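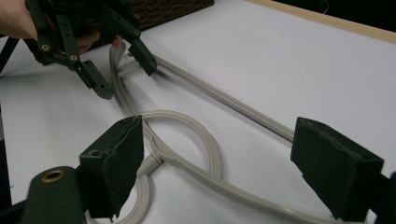
Chisholm Robotics Club Goes All In on Floppy Things

If you have walked past the robotics room after school lately and wondered about all the cheering, it was probably over a piece of rubber tubing. The club has entered the household handling category at the Mendedero student challenge this year, and the team could not be happier with the choice!

The task sounds simple enough. A robot has to pick up everyday objects, move them to a basket and set them down, all without a person touching the controls. Last year our students worked with blocks and foam cubes. This year the list has soft things, bendy things and things with hooks, and every one of them needs its own plan.

Most of the work so far has been done by hand. Students take turns picking up each object with hand-held grippers, over and over, and those recordings become the lessons the robot learns from. A good afternoon gets the club up to 40 clean tries, and the total on the whiteboard now stands at 2213. (The team would like it known that the last 12 were all tubing, and tubing is hard.)

"I thought the tubing would be the easy one, and then it rolled over on itself every time I got near it," said Yvette Hiebert, the club's student captain. "Now I slow way down at the end. You can hear the whole room go quiet when somebody gets close."

Clothes hangers are the other big project. They lie so flat that the fingers have to come in very low, and the students have been arguing (cheerfully, for the most part) over whether to go for the hook, the neck or one of the arms. The hook crowd is winning at the moment, but the arm crowd has asked for one more round before anyone commits. 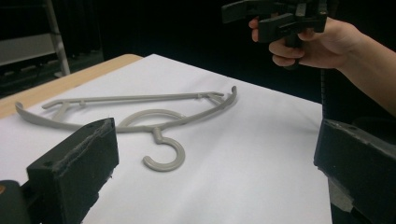 A gray plastic hanger laid out on white paper, with the gripper fingers open.

The programming group has been just as busy. They named their sorting script Groltis, for reasons that change depending on who you ask, and it throws out any recording where the object was dropped or the fingers never closed. Training on the first 400 good ones starts in January, and the group plans to run it overnight and come in early to see the results.

New members are welcome at any point in the year, and beginners get a turn with the grippers on their very first visit. Come by room 12 at 3:15 p.m. and ask for Yvette.
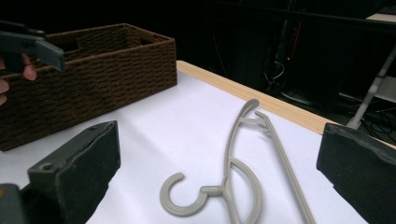 Do students need to know how to code before they join?
Most of our members had never written a line of code when they started, and they pick it up from the older students as they go.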